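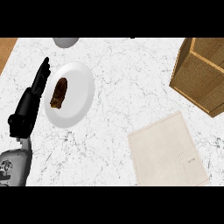 Zoncombe Household Pass — sharing, swapping and what you get

I'm Finbarr Fahy and I look after the Pass at Trolbridge, so if you ring up moaning about it you'll probably get me! It's our paid membership for people who order from us a lot. You get free delivery on anything over £12, first go at the February sale, and returns picked up from your door.

One Pass covers you and one other grown-up at the same address. They have their own login and their own basket, and they can't see your orders or your card (we get asked that constantly). Points go into one shared pot, though, so if your other half blows 3000 of them on a coffee grinder, that's between you two.

Want to swap who's on it? Go to My Pass, then People, then Change. The new person can start straight away — the old one keeps any orders already on their way. You can swap once every six months. Senan Kavanagh on the help desk can sort it if you've moved house or the name's gone in wrong.

Points run out after a year if you don't order anything, and you need at least 600 before you can spend them.

Item code 619. Renews yearly, cancel whenever you like from the same page. Phones are open till eight on a Wednesday.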